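**Clear plastic storage boxes gone sticky after a year in the loft, can they be saved?**

*Hipólito Pereyra*

I've got nine clear boxes that I keep buttons, zips and sewing bits in. They spent last summer in the loft and when I got them down in September the outsides felt tacky, and two of them have gone a bit cloudy. I've tried washing-up liquid and warm water twice. It helps for a day and then they feel the same again. The label on the base says Kindel but there is no mark for the type of plastic. I don't want to buy new ones if I can help it. What would shift it, and is it safe to put fabric back in them?

*Eulalia Daza*

Tackiness that comes back after washing is often softener coming out of the plastic, and heat speeds it up. A loft in summer is about the worst place for it. Make a paste of bicarbonate of soda and a little water, rub it over with a soft cloth, leave it for ten minutes and rinse well. Dry it fully before you decide whether it worked. If it is old label glue, use a drop of cooking oil first and then wash that off with soap. Don't use acetone or nail varnish remover, as many clear plastics will craze and you can't undo that. 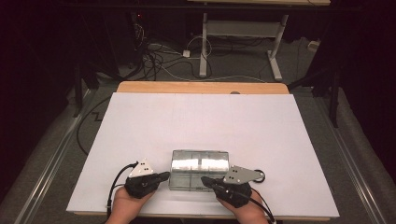

*Clear box on a white board, gloves on.*

Try one box before doing all nine, and start on the base where a mark won't show. The cloudy ones may not come back. If it's fine scratches, a plastic polish will improve them, but if the haze is inside the plastic nothing will. I would line them with acid-free tissue before putting fabric in, and keep anything you care about out of a box that still feels sticky after two goes.

*Garrido80*

bicarb worked on mine, took ages though. White vinegar did nothing. Had one from the market that stayed sticky whatever I did so it went in the shed with plant pots in it. Keep them under the bed, not in the loft.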